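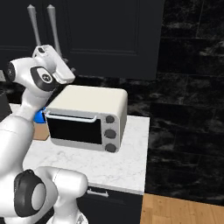
A white arm over a white marble countertop.

Phone battery tips for the kitchen and workshop

Turn the screen down before you open a long recipe. The display uses more power than anything else on most phones, and a recipe can stay open for an hour.

Keep the phone away from the stove and out of direct sun. Heat wears a battery out faster than use does. If the back feels hot, take the case off and leave it alone for 15 minutes.

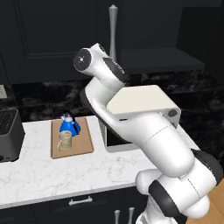 Charging overnight is fine on newer models – just set the limit to 80 percent if yours has one. For storage in a drawer, leave it half full and switch it off.

Clean the port every 2 months with a dry wooden toothpick, phone off.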